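Bench notebook, 28th October
Project Tarka, small room at Ondness

Keyboard day! I have been looking forward to this more than is reasonable for a job that mostly involves compressed air and cotton swabs.

Background for anyone reading over my shoulder: the Tarka desk has been getting complaints about doubled letters, and the easy answer was to order a new keyboard. I wanted a go at the old one first. It's a full-size board with proper gaps around the key groups, and I love typing on it.

Typing test before cleaning

Used the Bhuiyan passage again (1507 characters, same text as last time) so the results can sit next to each other. First pass gave me 2 doubled letters, both on N. Second pass gave none. Very annoying, and also kind of fascinating. Slowing down made no difference that I could feel. Holding N for a full second gave a clean repeat, so the contact can't be too far gone.

Tried the neighbors as well. M is fine. J is fine, and has a lovely crisp return compared with K, which feels a touch softer. Would never have noticed that if I hadn't been sitting here pressing one key at a time like a kid at a piano.
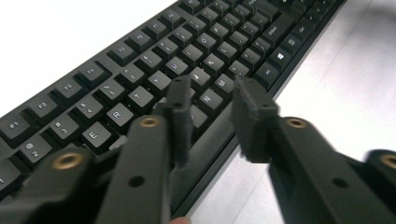 Cleaning

Unplugged it first (yes, I wrote that down on purpose, see last month). Turned it over on a sheet of white paper and tapped the back. So many crumbs! Then short bursts of air along each row, starting at the function keys and working toward the space bar, with the board tilted so the dust had somewhere to go.

Swabs next, barely damp, down the sides of the letter keys. The matte finish cleans up really well if you don't scrub. The light grey legends look as sharp as ever after wiping, even on E and T, and I was half expecting those to have gone first.

Left the keycaps on for this round. The Cestora puller is still in the drawer if N plays up again – I'd like one more excuse to use it.

Typing test after cleaning

Same passage, two passes, no doubles. Then 100 presses on N by itself, all single. I'm delighted, though I want a normal working day on it before calling it fixed.

Still to do

Repeat the passage tomorrow morning with the board cold.
Ask the desk whether right Shift has been sticking too. It felt fine to me, but I hardly ever use that one.
More swabs, we have 218 cotton pads and almost no swabs.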